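Workshop notebook - October, late afternoon

Carrying on from Kathleen's page about the finger linkage. I stripped the left side again this morning and found the pivot screw had been rubbing on its washer, so that's the scraping we'd both been hearing (I was sure it was the bearing, sorry Kathleen!). New washer from the Fiketti tin, a drop of oil, and it swings beautifully now.

Opening and closing test on the bench: 500 cycles with nothing between the fingers, no scraping, no slop that I could feel. After that I got greedy and left it going while I had my tea, and the counter said 1,076 when I came back. Motor warm but fine to touch. I've put the current limit back down to 40 per cent, where Kathleen had it before I started fiddling.

The Bhat board still drops its connection now and then when the wrist rolls over a long way. I think the cable is a touch short - there's a longer one in the Tralleo box if somebody hasn't had it already. Please don't tape the old one up, I'd like to see where it's pulling.

Wrist camera is back on and I'm happier with the angle, as both fingers show and there's still plenty of view past them. Went over by the drinks shelves with it, fingers open.

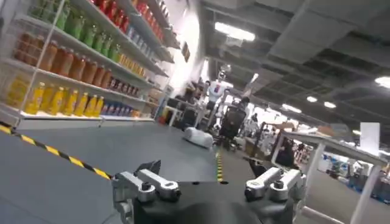 Wrist camera view, gripper open, bottle shelves on the left.

Still to do: longer cable, level the camera bracket, and try the Nulitz pads on the fingertips. Kathleen, the 5 mm hex key is in my coat, will bring it back.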